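Diltcombe Countertop Water Filter
Section 3: Setting Up and First Use

Read this section through once before you begin. You will need a clean towel, a measuring jug and a small adjustable wrench.
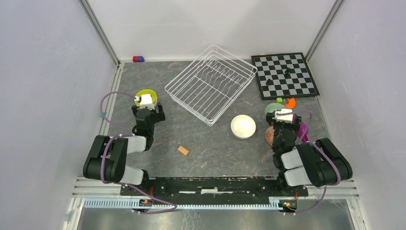

Choose a spot within reach of the kitchen faucet. The supply hose is 44 inches long and must not be stretched or joined to a second hose. The filter housing should stand upright on a level surface, away from the stove and out of direct sun. Leave enough space above the housing to lift the lid straight up.

3.1 Checking the faucet

The Diltcombe fits most kitchen faucets with a removable aerator. It does not fit pull-out sprayers, faucets with a built-in sensor, or faucets with a square outlet.

1. Turn off the water at the faucet.
2. Unscrew the aerator by hand. If it is stiff, wrap it in the towel and use the wrench gently.
3. Look at the threads. If they are on the outside of the faucet, use the adapter marked A. If they are on the inside, use the adapter marked B.
4. Put the old aerator in the parts bag and keep it. You will want it back if you move the filter.

Caution: Do not use the filter on a hot water line. Water above 100°F will damage the cartridge and may loosen the seals.

3.2 Fitting the diverter valve

1. Press the rubber washer into the adapter. It should lie flat all the way around.
2. Screw the adapter onto the faucet by hand until it stops.
3. Screw the diverter valve onto the adapter with the lever facing you.
4. Turn on the cold water slowly with the lever pointing down. Water should run into the sink as usual.
5. If water drips from the top of the valve, turn off the faucet, take off the valve and seat the washer again.

Note: Hand-tight is enough. Overtightening with the wrench is the most common cause of cracked adapters, and cracked adapters are not covered by the warranty.

3.3 Installing the cartridge

The standard cartridge is the Eveo. Homes with hard water can use the Herton, which is the same size and goes in the same way.

1. Wash your hands.
2. Turn the lid counterclockwise and lift it off.
3. Remove the plastic wrap and both end caps from the cartridge. Write the date on the label.
4. Lower the cartridge into the housing with the arrow pointing up. Press down until you feel it seat.
5. Check that the large O-ring is in its groove and free of grit. Wet it with a little water.
6. Replace the lid and turn it clockwise until the two marks line up.
7. Push the supply hose onto the inlet, then slide the collar down over it.

3.4 Flushing

A new cartridge sheds fine carbon dust. The first water through it will look gray or cloudy. Throw this water away or use it on outdoor plants.

1. Place the spout over the sink.
2. Turn on the cold water to a medium flow and move the diverter lever to the side.
3. Let the filter run for 4 minutes. Air in the housing may make it sputter at first.
4. Turn off the water and wait 3 minutes.
5. Run it again until the water is clear.
6. Check the lid, the hose and the valve for leaks.

Caution: Do not leave the filter running unattended. Always return the lever to the down position before you leave the kitchen.

3.5 Daily use

Use medium flow. Full flow does not give you filtered water any faster and shortens the life of the cartridge. After a night without use, run the filter for a few seconds before filling a glass.

Replace the cartridge after 900 gallons or one year, whichever comes first. Replace it sooner if the flow drops to a trickle or the water begins to taste of chlorine. If you are going away for more than 3 weeks, remove the cartridge, empty the housing and leave the lid off so the inside can dry. Fit a new cartridge when you return.

Wipe the outside with a damp cloth. Jugs and glasses can be washed as usual, but the housing, lid and valve are not dishwasher safe. Do not use bleach or scouring powder on any part.

Note: Owners of the older Barasa model can use the Eveo cartridge with the spacer ring supplied in the spare parts kit. The Herton does not fit the Barasa.

For cold weather storage, see Section 5. For replacement washers and O-rings, see the parts list at the back.

Section revised May 27, 2020. Text: Margaux Picard. Checked by: Natalie Fothergill.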